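Skumumari - screener going round, anyone else watched it?

Film talk > Documentary > New releases
Started 2020-08-24

brulto_fan
So the distributor finally sent the link out and I watched it last night in one go. 117 minutes. Felt shorter. Ferhat Bayram's second feature, if you don't know him the first was Brulto, the ferry strike one.

No narration, no captions telling you who's who. You get Birsen Tekin at her kitchen table for the first 15 minutes and that's it, just her reading out letters from the town council. I was hooked. My partner went to bed.

Anyone else? Want to talk about the ending before I forget it.

nrai_edits
Watched it. Liked the first hour a lot. Second hour is where he looses me. The trial stuff is all off-screen and then we're supposed to feel something about the verdict?

Also who cleared that music. Three songs in the last reel, can't have been cheap.

oldprojector
Disagree on the trial. Keeping the court out of it is the whole film. He's said he had footage and dropped it. Morris or whoever would've gone right at it, sure. Different movie.

nrai_edits
I know he dropped it. I'm saying he shouldn't have. There's a gap where the movie should be. I cut for a living, I can feel when somebody's fallen in love with their own restraint.

brulto_fan
Ha ok. But the bus ride home after? With Birsen not saying anything? That's the verdict right there.

vashisht_77
Sales agent question - is it Vashisht or Likex handling North America? Our screening series has been trying to get an answer since spring. Two emails, one phone call, nothing. We're a 3,000 dollar a year operation so I get that we're not top of the pile but a no would be fine.

oldprojector
Likex has it. Vashisht had Brulto and let it go. Try Nandini Rai, she was on the Skumumari deal. She answers if you keep it short.

nrai_edits
No relation btw. I get her mail sometimes.

juniper_b
Hi all, Juniper Blackwood, I did the sound mix. Don't post much. Just to say the music was cleared for festivals only, so the version you have may not be the one that goes out in September. Can't say more than that.

On the trial - there was a cut with eleven minutes of it. I prefered it without. Ferhat went back and forth for weeks.

brulto_fan
Oh wow hi! The mix is gorgeous. The kettle!! I jumped.

juniper_b
Thanks - the kettle was a fight.

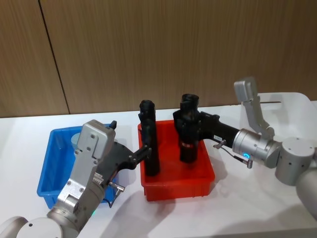
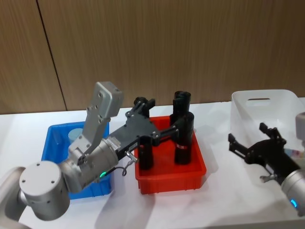
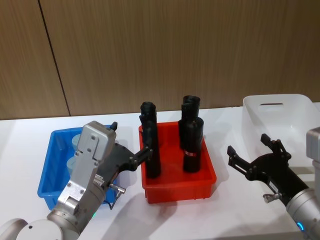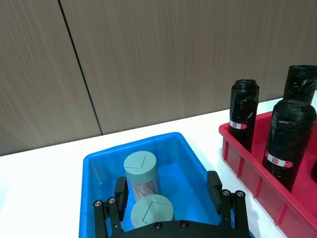

Page 2 - the ending (SPOILERS)

brulto_fan
OK spoilers from here. Does she know the brother wrote the letters? I think she knows from the start. The way she reads them, no surprise at all.

oldprojector
She knows. Watch the second letter again. She skips a line and goes back.

vashisht_77
Haven't got a link so I'm reading this thread with one eye shut.

nrai_edits
She doesn't know. She skips a line because people skip lines. It's a documentary, she's not acting.

oldprojector
She's been filmed for four years by that point. Everyone's acting a bit.

nrai_edits
Then that's a bigger problem than the trial and nobody on here wants to talk about it. How much of the kitchen stuff is a setup? The light's the same in every letter. Looks like one afternoon to me, and we're told it's a whole winter.

ed_z
We're not told that. There's no captions remember. You assumed winter from the coat.

Edmund Ziółkowski here, used to run the little documentary weekend, some of you came. Saw it projected, room with 452 seats, maybe a third full. Plays very differently big. The bus ride is nearly unbearable. On a laptop I'd guess it just looks like a woman on a bus.

nrai_edits
Fair on the coat. I did assume. Still say one afternoon.

brulto_fan
Ed was there a q and a?

ed_z
Short one. Somebody asked about the brother and Bayram said ask the brother. Then somebody asked about budget. Then we all got put out so they could clean.

juniper_b
Not going to settle the afternoon thing, sorry. I'll say the room tone in the kitchen was recorded seperately and it took ages to match. Make of that what you like.

nrai_edits
See!!

oldprojector
That's not a confession, every kitchen needs room tone.

vashisht_77
Update - wrote to Nandini. Four lines. She wrote back inside the hour with a price and it's one we can do. So thank you oldprojector. Will be showing it with Brulto as a double if I can get a decent file of that, the one I've got has the subtitles burned in and half a second late.

brulto_fan
The double's a long night. Do Brulto first. And put a break in, a real one with coffee.

nrai_edits
Do Skumumari first while people are awake enough to argue about it.

oldprojector
Brulto first. Come on.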